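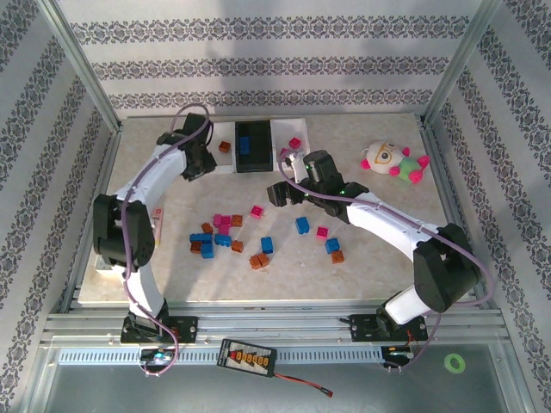 The Trekix Two-Arm Sorting Bench: Gallery

Welcome, and thank you for stopping by our little corner of the Gutum workshop site! So many of you have written to ask what the Trekix bench looks like when it is set up and ready to sort (as opposed to shiny and bare in the catalog) that Dalia Jankauskaitė and I finally put this page together. It was last updated September 22, 2018, and we do mean to add to it as the new trays come in.

The two arms
White links, black joints, and a black gripper on each arm. They stand on either side of the table and reach in toward the middle, so between them they get to blocks on both sides without you having to shuffle anything over.

The blocks
Pink, blue and brown, scattered the way a child would leave them, with a couple of pinks piled together. We love a messy start! The kit comes with 30 blocks, and you can put out as many or as few as you like.

The trays
Three in a row at the back, white, black and white, with a pink block in the right one and a blue one in the middle.

The rail
Silver aluminum, running along the front edge, with each arm on its own black base plate. The purple cables are left to loop along the arms, and we find they're much easier to check that way.

The backdrop
Damask wallpaper on three sides and a marble-patterned top. Dalia picked the wallpaper, and she's still very pleased with it.

The full bench is $725, or $208 a month on the Workneh plan, and orders ship within 21 days.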